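Features | Ice Hockey

The Rink at the End of the Bus Line

By Shagufta Awan

The first thing you hear at Lellesside Ice Arena is the compressor, and the second is somebody's skate guards slapping down the rubber matting at a dead run. It's 5:40 on a Tuesday morning in November, the parking lot is black, and the Kincaid Herons are already late for their own practice. I love this place. I loved it before I got my coffee.

If you haven't followed women's senior hockey up here (and you should!), the short version goes like this. Kincaid finished last two seasons in a row. They lost their starting goalie to a job three states away, and their best defense pair played most of last winter with one good shoulder between them. Then this fall they opened with wins over Prindum and Nemard, both on the road, and suddenly the folding chairs along the glass are full on Saturday nights.

So what changed? The forecheck, mostly. Last year Kincaid sat back in a passive 1-2-2 and hoped. Now they send two skaters deep, the weak-side winger pinches hard on the rim, and the third forward stays high enough to cover if the puck squirts loose. It takes a lot of legs. Watch them for one shift and you'll see five players arrive in the corner like they all got the same text message. Watch them for a full period and you start to feel sorry for the other team's defense.

The Nemard game was the one that got people talking. Kincaid took 39 shots, hit the post early in the third, and was still down a goal when the big center won a draw clean back to the point. The shot came through a crowd, changed direction off a shin pad, and dropped behind the goalie. The winner in overtime was prettier, a give-and-go off the half wall that was drawn up on a whiteboard that same week. The bench emptied so fast that a water bottle ended up in the net.

What you don't get from the score sheet is how much fun they are up close. Practice is loud. They chirp each other through the breakout drill, they bang their sticks for a good save, and the losing side in the small-area games has to push the nets back. Half the roster goes straight from the locker room to work, hair still wet, eating eggs out of a thermos cup. One winger told me she has never once been on time for a Tuesday meeting, and she sounded pretty happy about it.

There are weak spots. The power play is still finding its feet, and the second unit passes up shots it should take. A deep, patient team like Prindum will have a better plan the next time around. That rematch is at home, and the arena has already sold 80 standing tickets for the spots behind the far goal, where the heaters don't reach. Bring a blanket, get there for warmups, and stand near the kid with the cowbell.

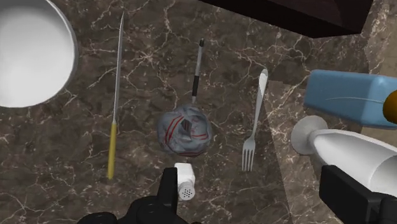 A knife and a white bowl on a brown marble countertop.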